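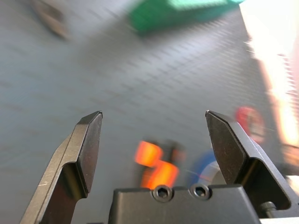
Block Sorting, Interim Report to Orketti
2023-09-29

We were asked to say whether the money spent so far has bought anything useful. My answer is a partial yes, and I would not go further than that.

The sorting trays arrived from Drakesex in January, 17 of them, and three had to go back with warped corners. The replacements fit. The blocks are less settled. Bright orange was chosen so that pieces would be easy to find against a dark background, and the supplier's sheet makes large claims for it. I have not seen figures that back those claims up.

Nana Sarpong logged 246 sorting rounds and marked 64 as unclear, mostly where two blocks ended up together and the notes did not say which one was meant. That is too many. The old labeling sheet is to blame for part of it – how much, I can't say yet – and the new sheet has not been used long enough to judge.

I would hold the second order of blocks until the unclear rounds have been gone through again. Anesum has offered a discount for ordering early. It is a small discount, and we still have blocks in the cupboard.

Spending is within budget. The receipts are attached.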